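Evport Grip Planner
Grasp planning and force control software for thin-walled and nested items

Home > Software > Planning and control > Grip Planner

Paper cups, muffin liners, foam bowls, takeaway lids, the little plastic tubs that sauce comes in. If you've ever tried to get a robot to pick up any of these one at a time, you'll know why we've spent so much of our lives on them! They crush, they stick together, they pop out sideways, and they look much the same from every angle to a depth camera. Grip Planner is our software for exactly this sort of fiddly, lightweight work, and we're very fond of it.

It began as a side project of Liesbeth Michiels, our perception lead, who wanted a better way to find the lip of a cup when there were a couple of dozen other lips right behind it. Toon Van der Linden then wrote a jaw controller to go with it (over a long February, with a lot of tea), and the two halves have been sold as one package ever since.

What's in the package

Rim Finder. The perception module. It takes a colour image, with or without depth, and returns the outermost rim in a nested stack as a fitted ellipse with a tilt angle and a confidence score. White on white is fine, and so are stacks that lean, because the module makes no assumption that anything is standing up straight. The supplied model was trained on 3,873 labelled stacks, and you can add your own through the labelling tool if your cups are an odd shape or carry a busy print.

Path planner. Works out an approach, a peel and a retreat. The peel is the part customers ring us about, so a word on that: the planner draws the outer item away along the axis of the stack, with a small rocking motion you can turn up, turn down or switch off. Wire racks, trays and dispensers go in as simple keep-out shapes. You can draw them by hand in the editor or import a mesh, and if your bench gets rearranged every other week we'd suggest drawing them, as it's much quicker.

Jaw controller. Closes on the item until it reaches the contact level you've set, then holds there and watches for slip. It runs its own loop, separate from the arm, so a busy network won't leave your jaws squeezing away on an old command. There are 20 material presets to start from, and the single-wall paper ones are deliberately gentle. Do expect to do a bit of tuning. Two cups from different suppliers can feel identical in the hand and behave quite differently at the rim.

Replay. Every attempt is logged with its images, jaw positions and planned path, and you can scrub back and forth through it on a timeline. It's the feature we use most ourselves, and the one people tend to skip past in the demo.

Rim grips and wall grips

Grip Planner will plan either. A rim grip catches the rolled edge, which is the stiffest part of most paper cups, and it suits inverted items and anything going onto a spindle. A wall grip sits further along the body and is better if a lid has to go on afterwards. You can set a preference for each item and let the planner fall back to the other when there isn't room for the jaws. Some creasing near the rim can happen with thin paper, so if appearance matters to your customers, start at the lowest preset and work up.

Compatibility

Arms: any arm with a streaming position interface. Drivers are included for the Baert and Nemwood ranges.
Grippers: two-jaw parallel or angular, with position feedback. Force feedback is helpful but optional.
Cameras: wrist-mounted or fixed, global shutter preferred.
Computer: Linux, 8 cores, 20 GB of free disc space. A graphics card is needed for retraining only.
Interfaces: Python and C++, plus a browser-based editor.
Smallest item diameter: 20 mm
Largest item diameter: 74 mm standard, larger with the Sukummont extended item library

Licensing and support

Licences are per arm and don't expire. The first year of updates is included, and after that you can renew or simply stay on the version you have, whichever suits. Universities and TAFEs can ask us for the teaching licence, which has everything in it bar the commercial redistribution rights.

Support is by email and phone from 8 in the morning, and it'll be one of the engineers who picks up. If you're not sure whether your item is a good fit, post us a sleeve of them and we'll run them on our own bench and send you the Replay files.
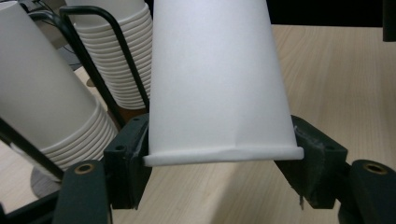
Rim grip on an inverted paper cup, nested stacks in wire holders behind.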